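Thread: Stock fingers or pointed ones for tableware?

kettlebit
17 July 2018
I've been going back and forth on fingers for our two-arm table setup and I'm about ready to hear other opinions. We're on the Vellau parallel grippers with pointed tips. My buddy swears by the wide Pullutia pads, but cutlery on a napkin is what I care about, and wide pads just plow into the cloth (mine did, anyway!). Low side view from our bench:

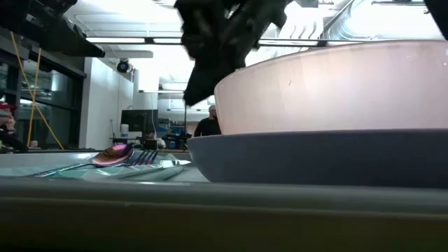

Gripper coming down by the pink bowl, cutlery off to the left

rustyservo
Pointed tips are great for forks and terrible for bowls. I ran 200 grasps in March and the rims kept twisting out on me. Go wide and tilt the wrist for the flat stuff.

kettlebit
Hmm, not sold. Tilting eats up room, and with an arm on each side of the table I don't have a lot of it. This is the layout from up top, spoon, fork and knife on the green napkin and the plates stacked beside them:
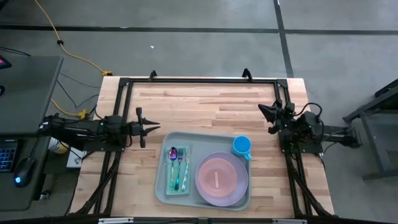
Do pointed fingers need a different grip force than wide pads?
Usually a lower one, as the contact patch is smaller and thin plastic dents easily. Start at 60 percent of your pad setting and work up.

Virgil Marinescu
I'd disagree with rustyservo on the bowls. Twisting sounds like worn rubber to me, I had the same thing with my Bittencourt set until I swapped the skins. What does your wrist camera see when the fingers are shut?

kettlebit
Good question Virgil. Tips stay in view, but the palm takes up the whole bottom of the picture, so I'm tempted to angle the camera more: 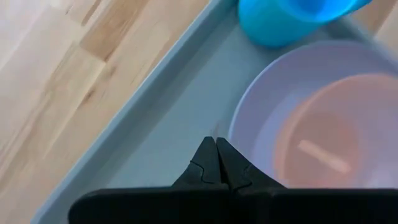 Camera mounts and controllers

rustyservo
Don't angle it too far or you'll lose the tips. I'm on the Sternwood controller and recalibrating after every mount change is a pain. Still voting wide pads, by the way.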